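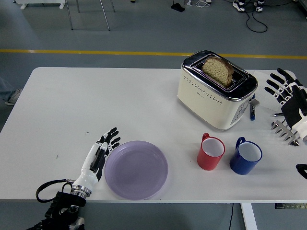

Slide 1: Bread in, plate waiting.

Okay, leave this one up while people find seats. Start once the door shuts. Say hi, say my name, say I'm the one who signed up for "Can It Make Breakfast Yet?" back in December without having a talk.

Ask for hands: who made toast this morning? Who remembers doing it? (Usually a laugh. Wait for it.) That's my whole subject, the chores we do with half a brain while we're looking for our keys.

Point at the bread. It's sticking up out of the slot and leaning a little to the right, and you and I would grab it without a thought. Now think about what a grab means for a hand like the ones on this table. Squeeze too hard and you've got crumbs. Pull at the wrong angle and the crust catches on the metal. Push on the toaster while you're at it and the whole thing slides – toasters are light! Mine at home moves if I look at it funny.

Then the lever. I love the lever. It's small, it's down at the end by the buttons, and it wants a straight push with a fair bit of force. People in my line of work will talk your ear off about folding shirts, but give me a lever any day for finding out how good your hand control is.

Mugs: there's a red one and a blue one in front of the toaster, both handles angled toward the back left. Ask the room how they'd reach past them to get to the toast. Most people say "I'd just go around." Right, and "just go around" is months of somebody's life.

Numbers, go slow here. On our own toast task at Grultora we ran 863 tries over the winter. Bread out and onto the plate in one go, no help: 242. I can hear you doing the math, and yes, it's not great. But the year before we had 12 good ones, total, and Traian Moldovan had a cake made. So I'm cheerful about it.

Where it failed: mostly the letting go. We'd get the slice all the way over to the plate and it would hang on to a finger, then drop on its edge. (Do the hand thing here. Don't knock the water over like in rehearsal.)

Shop floor part. Keep it short, Wajid Paracha is on after me and he'll do it better. The Clusolix line puts the same bracket in the same tray all day, and it hits 93 percent on a bad shift. Same kind of arm, near enough the same software. What changes is the tray. Nobody's kid moves the tray. In a kitchen the plate is a different plate, it's in the wrong spot, and there's a pen next to the toaster for no reason.

So can machines do chores yet? My answer is some, slowly, with a person close by. I'd trust one to clear a table of plastic cups. I wouldn't leave it alone with my grandmother's dishes, and I wouldn't let it near jam.

If there's time, tell the Stullow butter story. If not, skip to questions and thank the Toom folks for the coffee.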